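Reviews > Grippers and hands > Two-finger, electric

Brilona Vilusia gripper with wrist camera: a review after work inside a desktop computer

05/07/2022
By Elvia Beltrán

I have used the Vilusia on one kind of job only, so please read this with that in mind. The job is service work inside a desktop computer that lies on its side: taking the processor out of the socket and putting it back, the same with memory modules. It is small work in a deep box with many things to hit. I wanted a gripper with narrow fingers and a camera that sees past them.
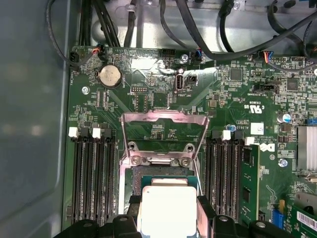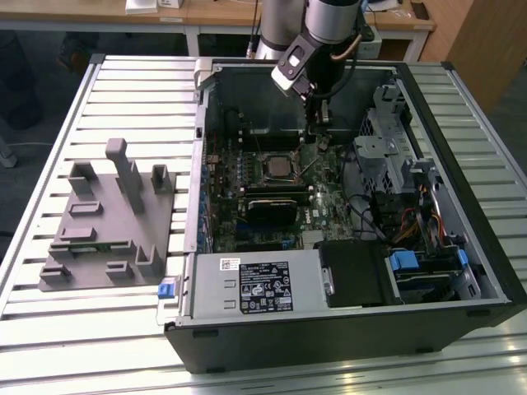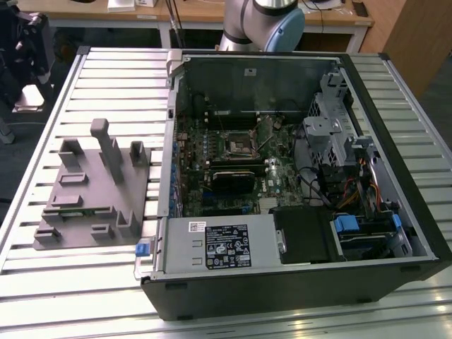

Processor socket work in an open desktop tower.

Before the Vilusia we had an older parallel gripper, made for boxes and bottles. It was strong and it never broke, but its fingers were too thick to go between the memory slots and the retention frame. We ground them thinner, and then they bent. So the comparison in this review is with that gripper and also with the Krasniqi, which Lorraine Lambert had on loan in April and kindly let me use on the same tower.

What is in the box

The gripper body, the camera with its bracket, one long cable, a bag of screws and three pairs of fingers. The pairs are called wide, narrow and blank. The blank ones are for cutting yourself. I used the narrow pair for everything that I describe here. There is a paper manual, quite short, and the drawings in it are better than the sentences. The hole pattern for the wrist plate is drawn in full size, so you can lay it on your plate and see if it fits. I wish more makers would do this.

The mounting took me a morning. Most of that time was the cable. It leaves the body at the side, and when the last joint turns far, the cable is pulled tight against the bracket of the camera. I gave it a loop and tied it further up the arm, and after this I had no more trouble with it. The screws for the camera bracket are very short and one of mine had a bad head. A replacement came by post without any question.

Fingers and force

The narrow fingers are good. They are stiff for their size, and when they close on something thin they stay parallel, or so near to parallel that I can't measure the difference with the tools I have. With a processor this matters a lot. You hold it by two edges and there is very little edge to hold. If one finger comes in a little lower than the other, the chip tilts, and a tilted chip must not go near the contacts of a socket.

The force can be set in steps from one to fifteen. Step 2 holds a processor and step 3 holds it well enough to move the arm at normal speed. Memory modules need more, because you must pull against the slot, and I used step 10 for this. Between the low steps the difference feels even. Higher up it does not, and I can't find in the manual what each step means in newtons. I wrote to Brilona and they answered politely that a table is being prepared.

The Krasniqi has finer control of force, there is no doubt. You type the value you want and you get it. But its fingers are shorter, and with a drive cage on one side of the case and the power supply on another, the body of the gripper arrives at the metal before the fingers arrive at the board. Lorraine solved it with longer fingers that she printed herself. They worked for the memory, but they were too soft for the processor. She says that machined ones would do it, and I believe her, but then you must add the price of machining.

One thing I don't like on the Vilusia: when the power goes off, it keeps the grip for a moment and then lets go slowly. The older gripper stayed closed. If you work above a socket, think of this, and put your emergency stop where people will not lean on it.

The camera

I expected little from the camera and it became my favourite part. It sits close to the wrist and looks down along the fingers, so that you see the fingertips at the bottom of the image and the work in front of them. In the case I can see the corner screws of the socket bracket and I can read much of the small printing on the board. For an operator who is lining up a chip, this is the view that helps. The fixed cameras beside the table are good for knowing where the arm is, and for not hitting the walls of the case, but they can't tell you if the chip is straight.

The focus is fixed. Close to the fingertips it is sharp, further away it becomes soft, and I did not find a way to change it. Bright metal is the other difficulty. The heat spreader on a processor is like a mirror, and the load plate of the socket too when it is open. With automatic exposure, the image becomes darker each time a reflection passes through it, and the dark parts of the board disappear. I switched the exposure to manual and moved our lamp to the other side of the table. It is better now, though I would still like a polarising filter, and there is no thread for one.

The bracket holds the camera firmly, but it is the widest part of the whole wrist. In the case you must decide before you go down which way it will point. I learned to turn it away from the drive cage. If I forget, the planner finds strange ways to reach the socket, with the elbow high, and once it refused completely.

Software

The gripper talks to our controller through a small program from Brilona named Vurkisport. The name is on every window and I still can't say it quickly. It does three things: it shows the camera, it sets the force, and it keeps a log. The log is good. Each closing is written with the time, the width and the step of force, and you can save it as plain text. When the width at the end is smaller than the chip, you know that you are holding air, and we use this to stop the arm.

Setting it up was harder than it needs to be. The program looks for the gripper only at start, so if you connect the cable afterwards you must close everything and open it again. The menus are clear but the messages are not. "State not admissible" can mean that the fingers are blocked, and it can also mean that you forgot to do the homing. The Krasniqi has a better program here, with real explanations, and the homing is automatic.

On our table there are two arms and I hoped to run a Vilusia on each of them from one computer. It is possible, but the two windows look the same and there is no way to give them names. I put the windows always on the same sides of the screen, left arm on the left. Please, Brilona, let us write a name.

About the fixtures

This is not strictly part of the gripper, but people will ask. A good gripper does not help much if the part waits in a different place each time. We print our own trays, grey plates with slots and upright holders, and they lie beside the tower. For the narrow fingers I made the holders with open sides, so the fingers can go down past the edges of the part before they close. With the old gripper I needed much wider gaps and the parts could move in them. If you change from a thick finger to a thin one, print your trays again. I did not do it in the first days and I blamed the gripper for mistakes that came from the tray.

The tower itself should also be stopped from sliding. Ours is heavy and our table has slatted aluminium profiles, where stops can be fixed easily. Pulling a memory module moves a light case more than you would think.

Which one to buy

For my work, inside a case, I would buy the Vilusia again, and I have asked for the second one. The reach of the fingers and the view from the camera are worth more to me than the exact force. If your parts are on an open table, and if they are soft or easy to break, I would look first at the Krasniqi — Lorraine uses it for connectors with thin plastic clips and she is very satisfied. The old gripper is now on the shelf and I would still choose it for boxes.

Good: stiff narrow fingers, useful camera view, plain text log, full-size drawing in the manual.
Less good: slow release at power off, no force table, fixed focus, unclear messages, cable exit on the wrong side.

I will add a note when the force table arrives. I am also cutting the blank fingers now, with a small step at the tip for the edge of the processor, but the first pair came out of the vice with one step deeper than the other and I must order more.

Related reviews
Krasniqi two-finger gripper, first impressions (Lorraine Lambert)
Printing trays for small electronic parts
Lamps for shiny metal: what we tried
Cable clips for arms with a turning wrist
Suction or fingers for flat parts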